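Prurkbridge Home & Garden Forum > Kitchens > Marble-look worktops, yes or no?

pruvaner_pete
07/04/2026, 19:14
We're finally doing the kitchen and I've fallen for one of those marble-patterned worktops. The other half wants plain oak. The bloke in the showroom says the pattern hides everything, but he would, he's selling it! Anyone lived with one for more than a few months?

tealeaf30
Had ours since December two years back and I'd have it again tomorrow. Crumbs, coffee drips, you just don't see them until you run your hand over it. My mum had oak and spent every other weekend oiling the thing.

gravyboat
Sorry, but hiding the crumbs is exactly what I hated. I put my elbow in jam at least twice a week. We had grey swirls all over and I never once knew if it was clean. Went to plain dark green and I'm much happier.

tealeaf30
Well yes, you do have to wipe it whether it looks mucky or not, but I'd do that anyway (most days). Ours has a fair bit of brown in it, much warmer than the all-grey ones. This sort of thing:
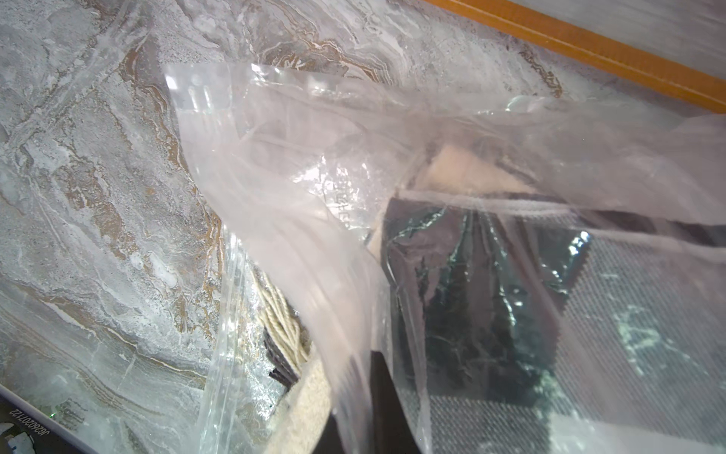
Grey and white with the tan veins, plastic bag on top

pruvaner_pete
Ooh, I like that more than the sample I brought home. Mine's nearly blue under the kitchen light. Does the brown not look a bit dated?

sisay_lane
I think it does, sorry tealeaf! Very hotel bathroom to my eye. But if your floor is a warm colour it'll go better than the cold grey. Get the biggest sample they'll give you and leave it by the kettle for 14 days. We did that with three and went off two of them.

gravyboat
Agree about the sample. Look at the joins too. On a plain top a join is just a line, but with big veins they stop dead and start again somewhere else. Drove me up the wall.

tealeaf30
Fair point, ours has one by the sink and I do notice it. Ask the fitter where it'll fall before he cuts anything.

pruvaner_pete
Hadn't thought about joins at all. We've got an L shape so there'll be one right in the corner. Off to Ciltavach on Saturday to beg a bigger sample. Oak is still in the running, I'm told.

sisay_lane
Take a cushion cover or a floor tile with you!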